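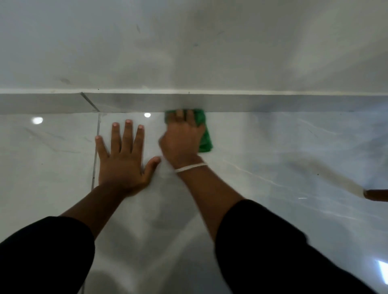
Green cloth, gray skirting, two hands. One moment from our cleaning set.

214 shares · 38 comments

A thread on what I learned from collecting cleaning examples for a robot that should one day do this work in other people's houses. I am Ivana Tapia, I run the collection part of Tirasham. English is my third language, please be patient with me.

12 shares · 3 comments

The idea is simple to say. A person does housework and the view from the head is recorded. Later a model learns from the view which movement of the hand comes next. My job is everything between the person and the model, and most days this means talking about cloths.

9 shares · 1 comment

Our goal for the first set is 2,000 examples of wiping. In July we believed that wiping is one task. Now our list has 9 kinds, and skirting has its own line on it. A table you can wipe in big strokes. A skirting is a narrow strip close to the floor, and the whole body must come down to it.

17 shares · 2 comments

Look at the left hand. It does no cleaning, it is flat on the floor with the fingers spread and it holds the body. In our first labels we wrote "left hand: idle" for such moments. I was not happy with this word. If you take this hand away, the person must wipe in another way or fall on the nose.

41 shares · 11 comments

So we changed the label to "support". It cost us two days, because somebody had to open all the old skirting clips again. The somebody was me. I would do it again, but I would prefer to do it before lunch and with better coffee.

6 shares · 0 comments

Second lesson: the floor. Polished white tile is beautiful to live with and difficult to learn from. The ceiling lights appear in it as bright round spots, and the shadow of the person lies between the arms. Our hand tracker lost fingers several times on floors like this one, on matte floors much less.

23 shares · 5 comments

My colleague proposed to avoid the shiny rooms. I said no. People have shiny rooms. If the examples come only from floors that are easy for us, the robot will be good only in the houses that we chose.

35 shares · 8 comments

Third lesson: blur. The right hand here is a little blurred, since it moves. At the beginning I threw out every clip where I found blur, and I was proud of my clean folder. Then I saw which clips stayed. They were the slow ones – people who wiped as if the wall was sleeping.

58 shares · 14 comments

Now blur stays in, if I can still say where the cloth is. A strong color helps very much with this. Bright green on white and gray you find immediately, also when the fingers are soft. We have white cloths too, and on a white floor they make my eyes tired. Both kinds go in the set.

19 shares · 4 comments

Fourth lesson, about instructions. Our first sheet for the collectors had 20 rules. How to hold the cloth, in which direction to go, where to begin. The result was that everybody wiped the same and looked at the sheet in the middle of the work.

15 shares · 2 comments

The new sheet has 2 rules. Clean it as you would at home. Keep your hands where your eyes are. For skirting the second rule matters most. When people are low on the floor they like to look ahead to the next meter, and then the hands go out of the view and I have a nice recording of a wall.

44 shares · 9 comments

A question I received by message: do we also keep the small marks on the wall in the notes? Yes, as "marks, not target". In a skirting clip the task is the strip. We do not want the model to think that a scuff higher on the wall was forgotten by the person. Perhaps later we make a separate task for walls.

8 shares · 2 comments

What I still do not know how to label: pressure. In a picture I can see that a cloth is against the lower edge of the tile. I cannot see how hard somebody pushes. Kalwood gave us a pair of thin gloves with sensors to try, but with them people hold the cloth like a wet fish. If you have measured this with bare hands, please write to me.

27 shares · 16 comments

Next we do corners and the space behind doors. I have asked for more houses with old floors, wood and rough stone, and for people who are left-handed, of whom we have too few. The label guide, version of Aug 27, 2019, I will send to anyone who asks. The part about support hands is on the second page – corrections to my English are also welcome.

31 shares · 7 comments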